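Sorting Produce at a White Work Table

Clear the table before unpacking. Wipe the surface with a damp cloth and a drop of dish soap, then dry it. Gray smudges that stay behind respond to baking soda paste, left on for 14 minutes and rinsed twice.

Use one shallow tray per type of produce. Keep the tray near the front edge and place unsorted pieces to the left. Large or scaly fruit goes in first, as it sets the spacing for the rest.

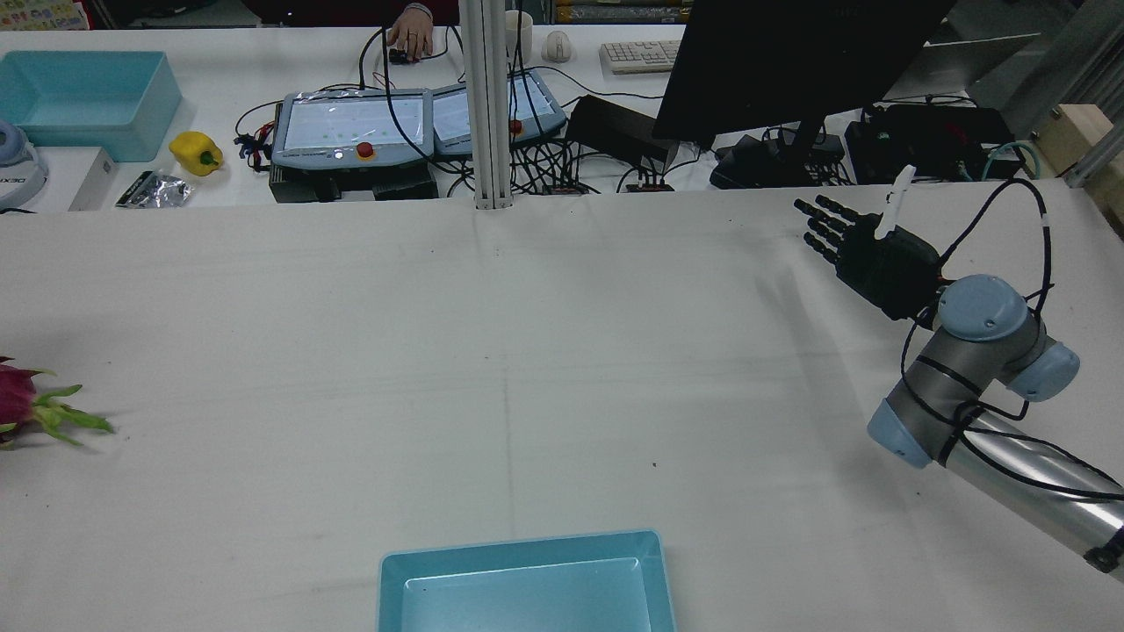
Dragon fruit at left, light-blue plastic tray still empty.

Dragon fruit should be handled by the body – the leaf tips bend and brown quickly. Ripe fruit yields slightly to the thumb. Store whole in the refrigerator, unwashed, for up to five days. Bell peppers keep longer and should stay dry.

Wash plastic trays in warm water after each use. Avoid scouring pads, which leave scratches that hold juice. Stack only when fully dry.

Tip sent in by Kumudini Uddin. Last updated 29 August 2018.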